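Siststead Community Help
Home | Ask | Household | Storage | Doors and Locks | Search

Print this page | E-mail this page

Hanging a large ring of tagged keys on a jewelry stand

Posted by Ilango Suvarna in Storage, November 2020

I look after the spare keys for a small building in Nerkdale. They used to live in a drawer. I now want them on a table near the door, on a black T-shaped jewelry stand I already had. It has a vertical post, a horizontal bar with short pegs, and an oval tray as the base. The keys go on one large split ring by way of snap hooks, one hook per plastic tag, so that a single key can be taken off without opening the ring.

The stand was made for necklaces and bracelets, so the load is heavier than what it was intended for. With all the keys on, the ring weighs 200 grams on my kitchen scale. I have two problems. The ring does not hang straight, and the tags end up partly in the tray and partly over its edge. 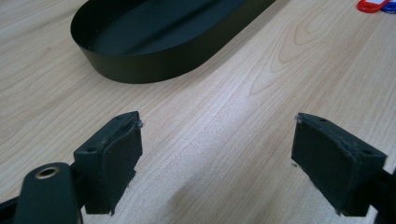 Clearance is the dimension I would most like to get right. Between the pegs and the tray floor there is enough height for a bracelet, but the ring, a hook, and a tag hanging end to end use up nearly all of it. The tray is no help at the sides either. It is shallow, its walls go straight up, and the ends are rounded, so a tag that comes down near one end rests on the rim instead of inside. I would prefer that the tags clear the tray completely or sit in it completely.

The tags themselves are the usual colored plastic type. The color identifies the floor and a number on the paper insert identifies the door. I do not want to change that system, as other people have learned it.

My ring is thin polished steel and larger than it has to be. All of the hooks gather low on one side, stack side by side, and spread the tags out in a fan. On a flat table this is convenient, as each tag can be reached. Hanging, it makes a wide bundle.

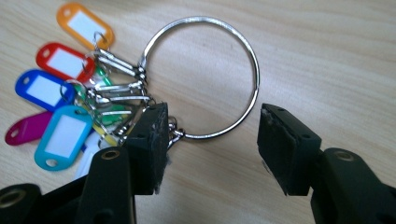 What I have tried

1. Hanging the ring from a peg near the end of the bar. The tags miss the post, but the stand leans when someone pulls on a key.
2. Hanging it from one of the two pegs next to the post. The stand is steady, but the hooks lie against the post and scratch it.
3. A smaller ring, bought at Begović in Siststead. It hangs higher, but the hooks bind against each other and do not turn.
4. Putting a folded cloth in the tray to stop the noise. It worked for the noise.

What I have not settled is whether to keep everything on one ring or divide it. The stand has four pegs, so there is room. I also have light items for the bar. A thin dark loop with a cluster of small colored charms or beads at the bottom is about the width the stand was evidently designed for, and next to the bar it looks in proportion in a way the key ring never does. I would like one stand to carry both kinds of thing if possible, with the table around it left clear. 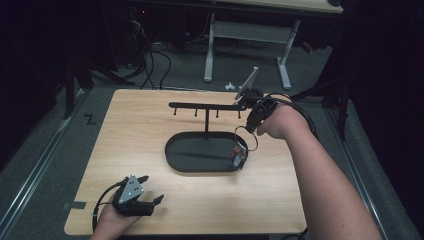 Ognjen Georgiou

Divide the keys. Most of what you describe follows from having one heavy item on a stand that was laid out for several light ones.

A T stand tips when the load is outside the footprint of the base, or when a sideways pull is applied high up. Your load hangs near the end of the bar, and the pull of a person unclipping a key comes at the same spot. If the bar reaches as far as the tray does, or farther, there is very little margin. I would proceed as follows.

Sort the keys by floor, as your colors already do. Put each floor on its own split ring, with the snap hooks kept. Choose a ring whose inside width is comfortably more than the hooks need when they are all side by side. The binding you had with the smaller ring came from too many hooks for its size, and with fewer hooks on it the same ring may well be suitable. Try that before buying another.

Hang the heaviest ring closest to the post and the lightest at the ends. If two rings weigh nearly the same, place them on opposite sides. Your decorative loop can go on any peg left over, and an end peg is the better choice as it adds almost nothing.

For the clearance, measure from the underside of the peg to the tray floor, then lay one ring, hook, and key out straight and measure that. Measure to the tip of the key or the tag, whichever hangs lower. If the second figure is greater, the set will rest in the tray whatever you do, and a shorter snap hook is the cheapest correction. I use the 40 mm type sold by Illow. Longer swivel hooks are easier to operate with gloves but have no other advantage indoors.

As to the scratching, a short sleeve of heat-shrink tubing on the post takes care of it. Black tubing will hardly show.

Finally, weight the base. A flat steel plate under the cloth in the tray is sufficient. I would not glue it.

Post edited once: corrected the hook length.

nerkdale932

Just use a wall hook? We have five by the back door and never had a problem. Stands get knocked over.

Ilango Suvarna

The wall by that door is tile and belongs to the landlord, so hooks are out. I divided the keys by floor last night, using the smaller ring for one group, and the hooks turn freely with fewer on it. For the remaining groups I still need rings. The measurement came out as Ognjen Georgiou expected - the laid-out length is greater than the height available, by some 5 mm. I will look for shorter hooks before I do anything about the base.

One further point in case it is useful to others. The pegs have small rounded tips, so a thin ring has to be lifted over the tip to come off. I would keep that in mind when choosing between stands, as a plain straight peg would let a ring slide off more easily when a key is pulled toward you.

Ognjen Georgiou

With a difference that small, also check the split rings on the keys themselves. Some keys have a second little ring between the key and the hook, left over from an earlier tag. Removing it gains more than 5 mm and costs nothing.

Print this page | E-mail this page

Related in Storage
Labeling spare keys without writing the address
Snap hooks: which size for which ring
Cloth or cork in a metal tray
Replacing paper inserts in plastic key tags
Moving a key drawer to a hallway table (September)
Removing scratches from a painted post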